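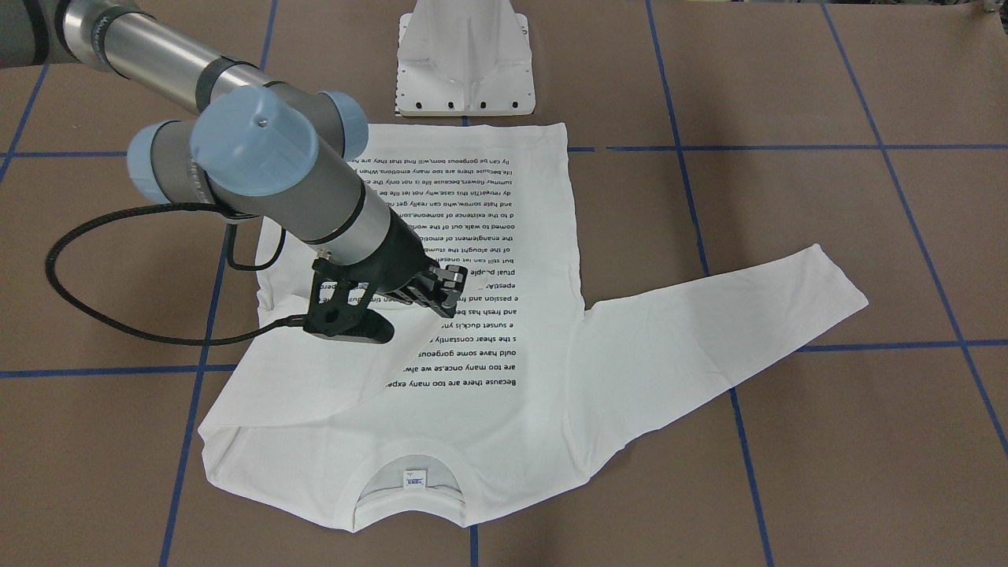 White long-sleeved T-shirt laid flat on kraft paper, hem at the top and collar at the bottom.

Folding a long-sleeved T-shirt to a fixed size

This method produces a flat rectangle with the collar showing on one short edge. It suits jersey shirts with a round neck and long sleeves. It does not suit hooded tops, or anything with a stiff placket, where the layers build up unevenly along the centre.

Covering the table

Use a table at least as wide as the shirt with both sleeves spread. Cover it with brown kraft paper, smooth side up if the two sides differ. Paper holds jersey slightly better than a varnished surface and shows lint clearly against a white garment. Pull the paper tight before fixing it.

Mark the paper with blue masking tape. The strips divide the surface into large rectangles and serve as straight references for the hem and the sides. Six strips were used for the layout shown. Press each strip down along its full length; a lifted end will catch on a cuff. Replace the paper when it creases, as creases transfer to thin fabric if the shirt is left under a weight.

Laying out

1. Decide which end of the shirt points towards you. The instructions below assume the collar is nearest and the hem is furthest away. Anyone used to working the other way round should reverse "near" and "far" throughout.

2. Put the shirt down front side up and check the print, if there is one. Flakes or tacky areas mean the shirt should be folded with a sheet of tissue over the print.

3. Align the hem with a strip of tape. Hold the hem at both corners and draw the collar end towards you until the body is flat. Do not stretch the collar rib.

4. Open the sleeves out to the sides. Smooth each one from the shoulder seam to the cuff with the flat of the hand.

5. Turn the shirt over, keeping the hem at the far side, and repeat steps 3 and 4. Folding is done from the back so that the print ends up outermost.

Folding

6. Choose the finished width. For an adult medium, one third of the body width plus 3 cm is normally enough. A card template of that width can be placed on the centre line, with its near edge just below the collar seam.

7. Fold the right side of the body in over the template. The sleeve will now lie across the back and past the opposite side.

8. Fold the sleeve back on itself at the edge of the template, then turn it so that it runs down towards the hem. The cuff should stop at least 4 cm short of the hem. If it is longer, double it back.

9. Repeat with the left side. The two sleeves should lie next to each other where possible. Overlapping them adds a ridge.

10. Remove the template by sliding it out at the hem end.

11. Bring the hem towards the collar by one third of the length, then fold again so that the first fold meets the shoulder line. Turn the bundle over.

Checking

The long sides should be parallel to within 5 mm. Measure at the collar end and at the folded end. A difference greater than this usually comes from step 7, where the side fold has been taken at an angle. Open the shirt back to step 6 and refold; tugging at the finished bundle distorts the collar.

A diagonal crease across the front indicates that the body was twisted when it was turned over. Check that the side seams are opposite each other before refolding.

Care labels inside the neck sometimes stand up after folding. Push the label flat against the back neck before turning the bundle.

Storing

Stack no more than 7 shirts, alternating the collar ends. In drawers deeper than the stack, stand the bundles on their long edge instead.

Template dimensions for children's sizes are on the Saltholm sizing page. The sleeve fold in step 8 was revised in April following a correction from Veronika Gál.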